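Ticket 1463: White cloth on the block table won't stay flat
Filed under: Play Corner > Tables & Soft Furnishings > Solved
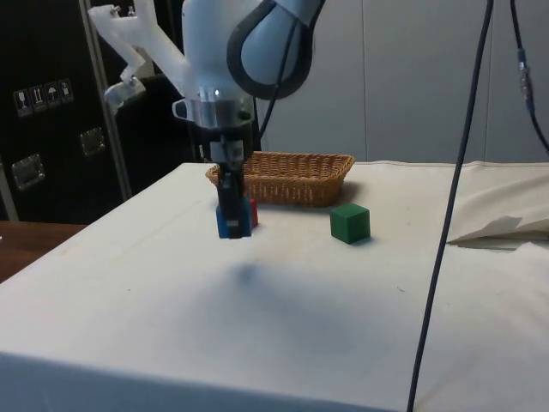

Opened by Mabli Owen, Trerville

Hello all! I'm setting up the block table for the December open morning and I'm having a lovely time with it, apart from the cloth. It's the white Zodis one, the longer size, so it hangs down over the front edge, and I love how the colours stand out on it. Red, blue, green, they all look so cheerful. But it creeps. Every time somebody leans on the table the cloth shifts towards them, and then there are creases where I want it smooth, and the tall towers wobble and go over.

Things I've tried so far:

Ironed it on the hot setting with a bit of steam. Beautiful for an evening, then the creases were back by morning.

Four tablecloth clips, the springy metal sort. They hold at the sides but they're too narrow for our table top, so they ping off at the front. One went under the radiator and is still there.

Put the wicker basket at the back as a weight. It helped a tiny bit when full, but the basket is for tipping the blocks out of, so it spends most of its time with nothing in it and weighs next to nothing then.

Table is a Borka, the one with the slippery painted top. Any ideas very welcome, I've got until ten on the open morning!

Reply from Lu, 4.15 pm

Hi Mabli, good choice of cloth, we have the same one here. Couple of questions before I send you off buying things. Is there anything between the cloth and the table? And did you wash the cloth before you used it? They come with a finish on them that makes them slide about like mad on a painted top.

Reply from Mabli Owen

Nothing underneath, it's straight on the table. And no, I didn't wash it! I took it out of the packet and ironed it. Would that bake the finish in, or doesn't it matter?

Reply from Lu

Doesn't matter, it'll still come out. Wash at 40, no softener (softener puts the slip right back), and hang it up damp, folded once over the line. Then get a piece of that rubbery mesh stuff people put under rugs. Cut it 5 cm short of the table edge all the way round so it doesn't show or make a ridge. Mesh down, cloth on top, smooth from the middle outwards with flat hands. Don't pull the corners, that's what gives you the long diagonal creases.

The faint fold lines from the packet may take two washes. I'd live with them.

Reply from Mabli Owen, next day

Washed, dried, mesh down — and what a difference! I leaned on the front edge with both elbows and the cloth stayed exactly where it was. I then built a tower of 10 with the smaller blocks and it stood while I walked round the table stamping. Very pleased with that.

Two things left over. There are some little dark specks on the white that didn't come out in the wash. And the big green cube is still a bit of a bully: if it's put down hard near a tower, the tower goes.

Reply from Lu

Specks: try a dab of washing-up liquid on a damp cloth, leave it ten minutes, rinse, wash again. If they're still there after that I'd leave them alone. Please don't bleach it, ours went yellow in a stripe.

Green cube: that's the table, I think. Check the feet. The Borka ones have a screw foot on each leg and if one is up a turn you get a bounce you'd hardly notice by hand, but a tower does. Turn them all right in, then let each one down until it just touches.

Reply from Mabli Owen

Back left foot was up by nearly two turns! Sorted now, and the green cube can come down as hard as it likes. Most of the specks have gone with the washing-up liquid, the ones left are so small I've stopped looking at them.

I'm going to do the same with the jigsaw table, it's got the same slippery top. Is one roll of mesh enough for both, do you know? Ours is the 1024 mm table and the jigsaw one is a bit smaller.

Reply from Lu

One roll did two of ours with a strip to spare. Keep the strip, it's brilliant under the paint pots.

Status: Solved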